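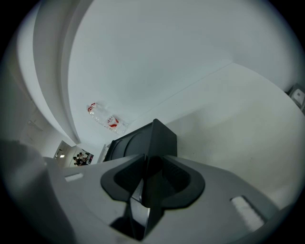 Page 4 of 59

Ullum Residents' Help Exchange
Rooms and Furnishings: Storage and Surfaces

Black molded box left in a white-finished room: how should it be stored, and what protects the surface under it?

Posted by Hyun-seo Son

I have recently assumed responsibility for a small workroom in the Rennie building. The room is finished in plain white throughout, and the surfaces on which things are set down are white as well. Among the items I inherited is a black box with a flat top and a large, shallow circular recess molded into one side. It carries no label that I have been able to find, and the inventory lists it only as "box, black."

I should be grateful for guidance on two points. First, is there any objection to storing the box on its side, with the recess facing up, so that small items may be kept in the hollow? Second, the building rules require that white surfaces be returned unmarked at the end of July. When I moved the box last month I found a gray smear beneath it, 5 inches long. A damp cloth removed most of it. I would prefer to prevent a second one.

Members who have dealt with similar items in the other Rennie rooms are invited to reply.

3 replies

Arnaldo Sampaio

With regard to the first point, I would advise against it. A shallow recess holds very little, and anything placed in it will be knocked out the first time the box is moved. Keep the box with its flat face up and use a separate tray for small items.

With regard to the second point, the smear is most likely material rubbed off the box when it was dragged. The following procedure has been satisfactory in the rooms for which I am responsible.

Lift the box straight up. Do not slide it.
Wipe the underside with a cloth dampened in warm water and a little dish soap, then dry it fully.
Clean the white surface in the same way. If a mark remains, use a soft white eraser with light pressure. Scouring powder should not be used, as it dulls the finish and the dull patch will be noted at inspection.
Attach a felt pad at each of the 4 corners of the underside.

Felt pads collect grit and should be replaced when they feel hard. The supply room at Cimis issues them in packs of 200, which is more than one room will need, and it may be practical to share a pack with the adjoining rooms.

I would further suggest that the inventory entry be corrected. "Box, black" will not help the next person. Enter the outside measurements, mention the circular recess, and state the shelf on which the box is kept.

irkska_second_floor

Just put a sheet of paper under it. We have done so for years.

Hyun-seo Son

I thank both members for their replies. The remaining mark came away with the eraser. I have requested felt pads from Cimis and have placed a sheet of paper under the box until they are issued.

The inventory form allows only one line for each item, so the measurements have been entered and the note on the recess has been placed on the back of the form. If there is an approved way to attach a longer note, I would appreciate being told of it.

Arnaldo Sampaio

The back of the form is acceptable. Please write "see reverse" on the front and add your initials.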